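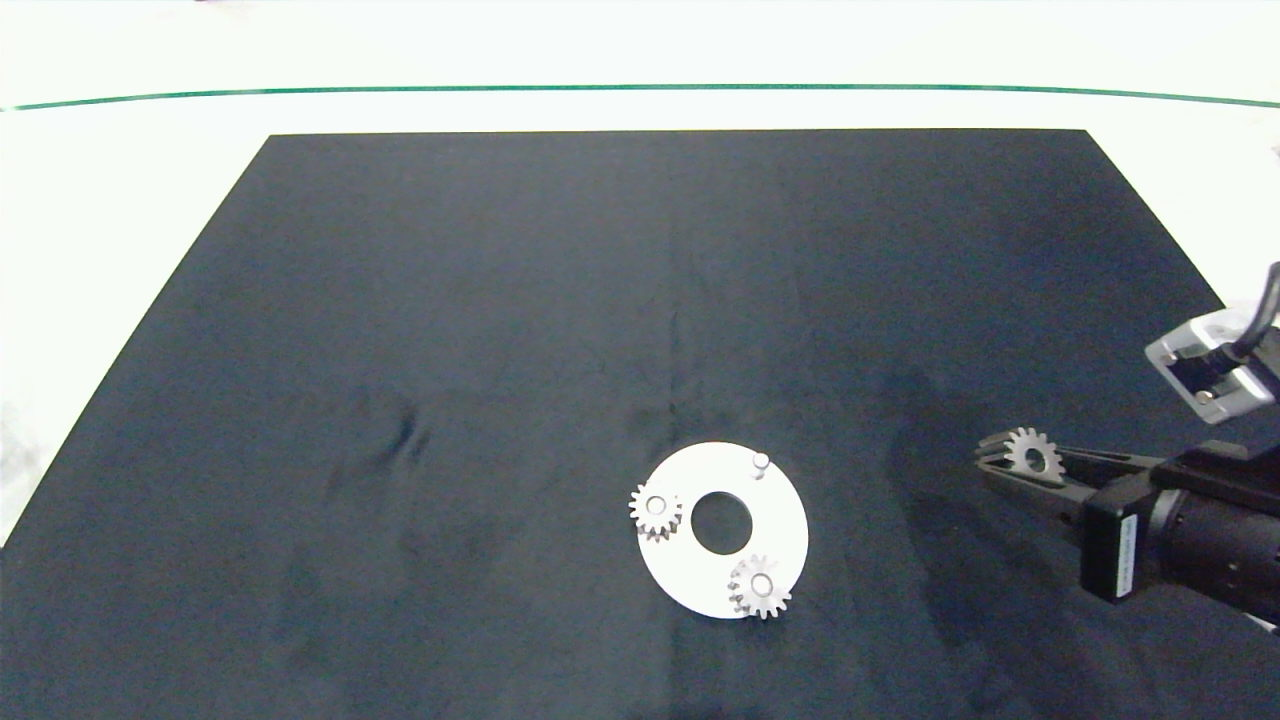 Two gears on, one peg still waiting.

Gears on the Mat: Bench Gallery
Posted Dec 1, 2022

Every workshop has one job that sounds like it should take no time at all. Ours involves a white ring, a few small metal gears, and a dark mat on a white table. The gears go on the ring. The ring stays put. Put like that, it could be a toy for a patient toddler, and we have had visitors say so, usually just before asking if they can have a try.

The Grendis bench has been at it since August, and we now have far too many pictures of gears. Most of them look alike. We went through the folder with a cup of coffee each and threw out everything blurry, everything that was mainly elbow, and a surprising number of shots of the ceiling. Click through slowly and pretend each one is different.

A few words on the ring, as it gets asked about more than anything else on the table. It is flat, white and plain, with a round hole in the middle, and people keep wanting to pick it up by the hole. Please don't. The pegs are short and silver and stand straight up, and a gear with a bore that fits will drop down over one with very little fuss once it is lined up. The lining up is the fuss.

On the terms we use: the toothed wheels are spur gears, the plainest kind there is, with straight teeth. The hole in the middle is the bore. "Seated" means a gear is down flat. "Nearly seated" means it is not seated, and should not be written on the sheet as if it were.

The mat deserves its own paragraph and has been lobbying for one. We started out on the bare white table, where a shiny gear could vanish in plain sight and a dropped one could roll a good long way before anyone heard it land. Dark cloth fixed most of that. It also collects every smudge going and holds on to it. We have brushed it, shaken it out and tried the lint roller, and it came back each time looking exactly as lived-in as before. There is a spare, still in its wrapper, that we are all too fond of the old one to open.

The next picture has one gear on the ring and another off on its own at the far right of the mat, lying on its side. Every set has a gear like this. Wherever the work is, it is somewhere else, enjoying the space.

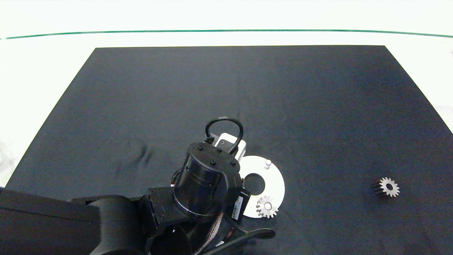 Up close

People who only see the bench from the doorway tend to think of the gears as little silver dots. They are nicer than that. The teeth are short and rounded at the tips, chunky enough to feel with a thumb, and there is a decent-sized hole through the center. Under the bright lights the face goes nearly white, and you get a bit of brown along the teeth where the metal picks up a reflection.

Sixteen teeth on this one, for the person who wrote in to settle a bet. We hope it was worth the stamp.

Laid flat like this, a gear is about as cooperative as it gets. It has no opinions about which way is up and it won't wander. Nudge it too hard from one side, though, and it will slide along the cloth just ahead of you, like a cat that doesn't want to go in the carrier. Our house rule is to come down from above, slowly, and to leave it alone for a second if it starts to move.

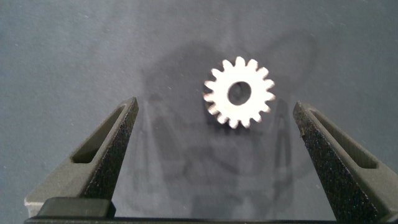
Fendach Workshop – Small Parts Team

We are the people at the end of the hall with the very good lamps. The team looks after anything that fits in a closed hand: gears, pegs, collars, spacers, and the washers that turn up in everyone's pockets on laundry day. The current stock list runs to 1,278 pieces, which is a number we trust on Mondays and have doubts about by the end of the week.

Parts live in Ulirer trays, the shallow kind with lids that almost close. Each tray gets a strip of tape with what is in it and a second strip, added later, with what is really in it. If you borrow a tray, bring it back with the same things inside. We would have thought this went without saying – it has been said around 200 times.

The Xu room next door has the same table and the same cloth and a much tidier sheet. We have been over to look at how they do it. They put things away when they finish. We have taken this under consideration.

For the last picture, we went with the gears off and spread over the mat, two of them showing bright teeth and dark centers, with the darker, brownish body underneath, and a third mostly tucked out of sight near the front. It is easy to forget that these have a body at all when you have been staring at the face of one all morning. Stand a gear up from the cloth a bit and it looks more like a small bottle cap with ambitions.
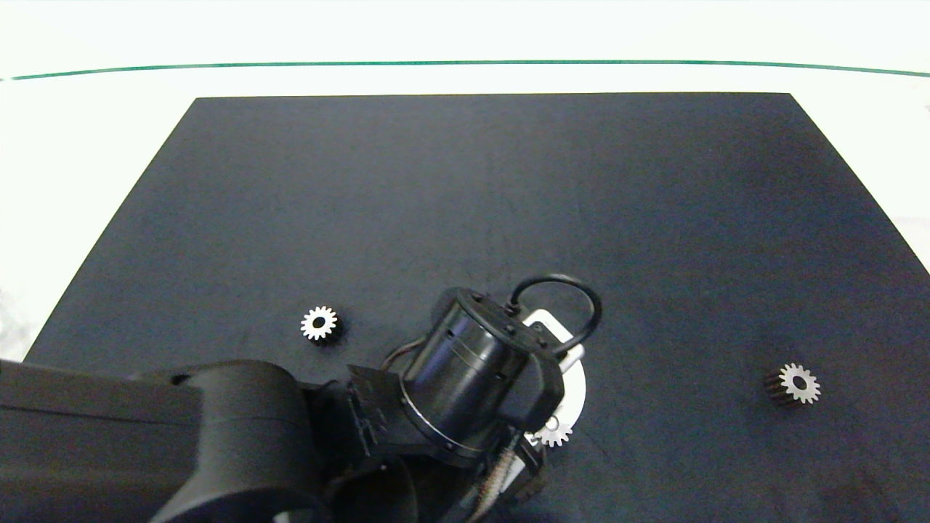

Spread out is how we like a set to begin. Gears bunched in a heap knock into each other, and then you are picking up one and chasing two. A hand's width between them is plenty. We don't line them up in a neat row either, as the neat row makes everybody overconfident.

If you are coming by to use the bench, the sheet is on the clipboard and the pencil is on a string. Write down which tray you took, how many gears were seated when you stopped, and anything odd. "Gear was slippery" has been written down often enough that it no longer counts as odd.

More pictures will go up when somebody can face the folder again. Requests for a particular gear can be left in the top tray, but bear in mind that we can't tell them apart.

Back to Small Parts | All galleries | Bench sign-up sheet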